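Skornunari: Zweiarmzelle am Wohnzimmertisch

README für Einrichtung, Pflege und kleine Reparaturen
Stand: August 2021
Gepflegt von Levente Lengyel

Worum es geht

Skornunari ist unser zweiarmiger Aufbau für Greifaufgaben an niedrigen Tischen. Die Kamera sitzt am Kopf, die Arme kommen von unten ins Bild, und gearbeitet wird in einer ganz normalen Wohnung. Genau das macht so viel Spaß daran! In der Werkstatt bei Plomach lief der Aufbau schon ordentlich, aber richtig spannend wird es zwischen Sofa, Fernsehschrank und Marmorfliesen.

Dieses README beschreibt die Zelle selbst: wie sie an den Tisch kommt, wie die Kabel liegen, was vor einer Sitzung geprüft wird und was man bei den üblichen Macken tut. Die Steuersoftware heißt Akska und hat ihre eigene Anleitung. Die Handgelenkgehäuse stammen aus der Baureihe Jakab, Druckdateien und Stückliste liegen im Ordner jakab/.

Aufstellen am Tisch

Der Tisch bleibt, wo er in der Wohnung steht. Wir rücken die Basis heran, bis beide Greifer die vordere Tischkante bequem erreichen und der Unterarm den Rand dabei nicht berührt. Ein schräg stehender Tisch ist völlig in Ordnung, Akska braucht keine parallele Kante. Wichtiger ist der Platz darunter: Tischbeine, Hocker und Standfüße dürfen die Basis nicht verkanten.

Danach die Arme einzeln hochfahren, erst rechts, dann links. Der rechte Arm geht in die Warteposition vor der Tischkante und bleibt dort, bis der linke seine Referenz gefunden hat.
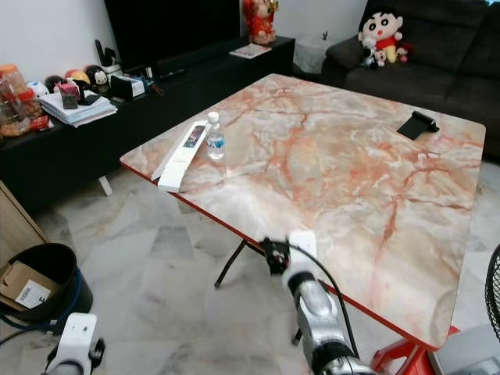
Rechter Arm an der vorderen Tischkante, auf dem Tisch die weiße Schachtel, die Wasserflasche und der Handyständer.

Die Warteposition ist in der Konfiguration unter wait_right gespeichert. Wer sie ändert, bitte auch den Kommentar darüber anpassen. Im Mai haben wir einen halben Nachmittag nach einem Fehler gesucht, der nur ein alter Kommentar war.

Kabelführung

Die Kabel am Handgelenk brauchen eine freie Schlaufe. Zu kurz, und der Stecker am Greifer bekommt bei jeder Drehung Zug. Zu lang, und die Schlaufe streift über die Gegenstände auf dem Tisch. Unser Richtwert sind 40 cm zwischen Handgelenk und erstem Halter, gemessen bei gestrecktem Arm. Damit kommen wir in fast allen Wohnungen gut hin.

Links ist es kniffliger als rechts. Greift der linke Arm über eine lange Schachtel, steht die Schlaufe im Bogen darüber, und beim Zurückfahren kann sie sich an einer Ecke fangen. Deshalb vor der ersten Aufnahme einmal langsam hin und zurück fahren, mit der Hand am Stopptaster, und nur auf das Kabel schauen. Die Greifer dürfen dabei offen bleiben.

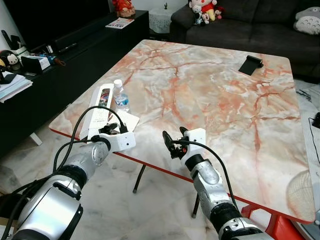 Prüfung vor jeder Sitzung

1. Gelenkringe mit einem trockenen Tuch abwischen. Staub sammelt sich gern an den Übergängen zwischen den Segmenten.
2. Schrauben am Greifergehäuse nachziehen, handfest. Es sind 6 pro Seite, und die Gewinde sitzen in Kunststoff, also bitte mit Gefühl!
3. Greiferfinger von Hand zusammendrücken. Sie müssen sich gleichmäßig bewegen und von allein wieder öffnen.
4. Stecker am Handgelenk auf festen Sitz prüfen, danach die Schlaufe neu legen.
5. Kopfkamera starten und nachsehen, ob die ganze Arbeitsfläche und beide Greifer im Bild sind.
6. In Akska den Leerlauftest starten. Er dauert 2 Minuten und meldet jedes Gelenk einzeln.

Wenn der Leerlauftest durch ist, kommt der schönste Teil: Gegenstände auf den Tisch legen und loslegen. Fernbedienungen und kleine Flaschen sind gute Kandidaten zum Einfahren, weil man daran sofort merkt, ob die Finger sauber schließen. Eine flache Fernbedienung verzeiht keinen Höhenfehler, eine Flasche kippt bei schiefem Anfahren. Wer beides sicher greift, hat eine gut eingestellte Zelle vor sich.

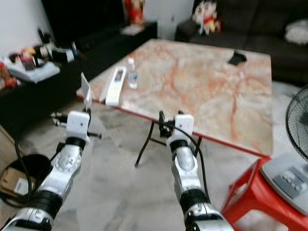

Fängt die Flasche beim Anfahren an zu wackeln, stimmt meistens der Höhenversatz noch nicht. In Akska den Wert table_z in kleinen Schritten erhöhen und nach jedem Schritt neu anfahren. Bitte nicht an der Greifkraft drehen, damit verdeckt man das Problem nur und quetscht später die Schachteln.

Bekannte Macken

Greifer öffnet nur halb: Meist sitzt ein Finger nach dem Wechsel schief auf der Führung. Abnehmen, Führung sauber machen, neu aufsetzen.

Arm meldet Überlast in der Warteposition: Nachsehen, ob das Kabel unter Zug steht oder unter der Basis klemmt. Hat bei uns bisher jedes Mal geholfen.

Feiner Riss am Jakab-Gehäuse: Tauschen, nicht kleben. Die aktuelle Fassung druckt mit 40 Prozent Füllung und hält deutlich besser als die erste, ich bin wirklich begeistert davon.

Kamerabild ruckelt: USB-Stecker direkt am Rechner einstecken, ohne Verteiler. Danach Akska neu starten, sonst bleibt die alte Bildrate stehen.

Abbau

Arme in die Parkposition fahren, Strom aus, dann erst die Stecker am Handgelenk lösen. Kabel locker aufrollen und nicht knicken. Die Greifer bleiben für den Transport montiert, bekommen aber die Schaumkappen aus der Zubehörkiste übergezogen.

Mitmachen

Verbesserungen an der Kabelführung sind sehr willkommen, besonders für den linken Arm! Bitte als Änderungsvorschlag im Repository einreichen, mit Angabe der Gehäusefassung und der Akska-Version. Fragen zu den Druckteilen gehen direkt an Levente.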